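Thammasiri library to close earlier from August

Opening hours at the Thammasiri branch library will be cut from August, with the doors shutting at 5pm instead of 8pm on all but two evenings a week.

The change was confirmed in a notice to members. It follows a drop in evening visits over the past year and a rise in heating and lighting bills. 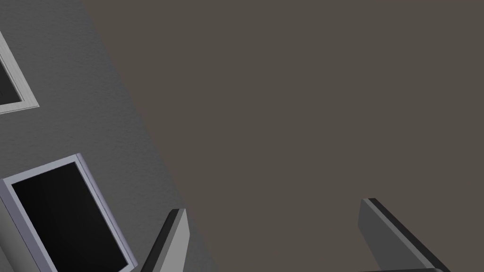
The children's room will keep its present hours, and the Saturday story session is not affected. Books can still be returned through the slot in the side wall at any time.

A petition against the cuts has been left at the Triranine bakery and had 17 signatures by noon on its first day. Most came from people who use the reading room after work.
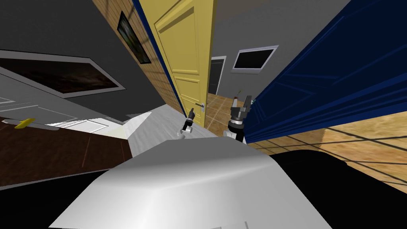 Decha Sombatkul said the two late evenings would be too crowded to study in, and asked why the morning hours could not be trimmed first. He wants the late evenings raised to three.

Branch manager Wichai Khamphan said mornings were the busiest part of the day and no staff would lose their jobs. The new hours will be looked at again after three months. 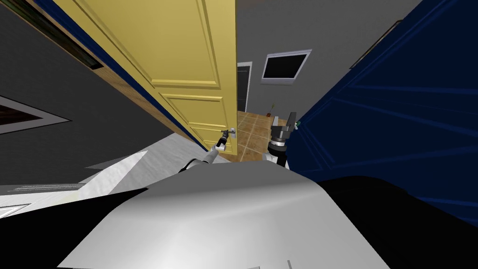 Other changes

Loans will run for 3 weeks, as now, but each book may be renewed only twice. Members who order books from the Asent branch should allow an extra day for delivery.

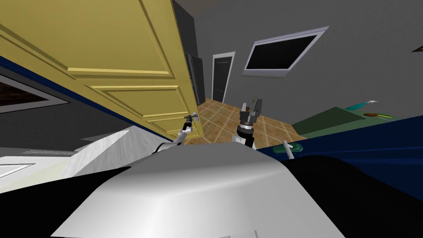 Fines stay the same. Anyone with a book due on an evening when the library now closes early will have until noon the next day to bring it back.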